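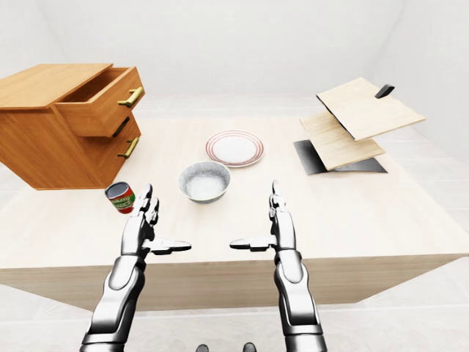 Last changed: 2026-03-15

4. Waxing and waking up old drawers

Now the fun part! A stiff drawer in a wooden cabinet can glide again with a bit of Feltalik paste wax and a quiet half hour.

1. Empty the drawers and pull them all the way out. Number each one underneath in pencil.
2. Brush the dust from the runners, corners too.
3. Sand the runners lightly with 400 grit, along the grain. A few strokes will do — you want smooth, and you want to keep the wood.
4. Rub on a thin coat of wax with a cotton rag.
5. Wait 36 minutes, then buff until the rag slides easily.
6. Put the drawers back and try them. Lovely, isn't it?

Note: If a drawer still sticks, leave it out in a dry room for about 24 hours and repeat steps 3 to 5. Drawers swell in damp weather, so many people save this job for September.

Caution: Keep wax off bar handles with a lacquer finish. Lay used rags flat outdoors to dry — never ball them up.

Loose handles are covered in section 5.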